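Can a machine tidy my kitchen table yet?
26 February 2024

I have been asking this for years, mostly while picking things up off the floor.

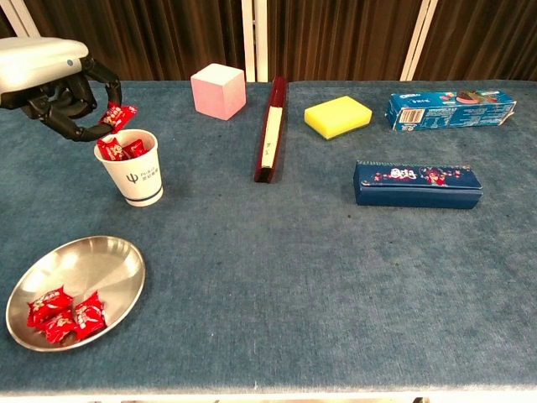

My kids leave small stuff everywhere, and so do I. Sorting it takes me ten minutes a night and no thought at all, which is why I used to assume it would be the first chore to go. It's one of the harder ones. A vacuum robot only has to know where the floor is. A tidying robot has to know what a candy is, where candy goes, and how hard to squeeze it.

Wrappers are a good test, I think. They are shiny, they crumple, and two of them never lie the same way. Paper cups are a good test too – bump one and you have a second chore. A sponge gives when you grab it and a metal plate doesn't.

I put the question to Bence Bognár, who I worked with at Mondier before he moved over to the automation side. He said the fingers are mostly fine now. What he worries about is the next house. A robot that has practiced one job on one table can look very good at it, and then you change the plate and it has to think again. His rule is to ask how many tries there were and how many of them needed a person. If nobody will tell you, assume it was a lot.

Shop floors are ahead of us, but less than I expected. Meron Adugna runs a packing line at Borbély and they pack 3,000 boxes on a normal day. Machines tape and label every one. People still put the mixed items in, because every order is different. She had a quote for an arm to do that part last October and turned it down. It was too slow, and she would have needed someone standing next to it anyway.

So my answer for this year is no, at least at my house. I would pay 2,000 dollars for something that cleared the table every night and got it right nearly every time. I would not pay that for something I had to watch.

Dishes are another matter and I'll write about those separately. Bence has opinions about forks.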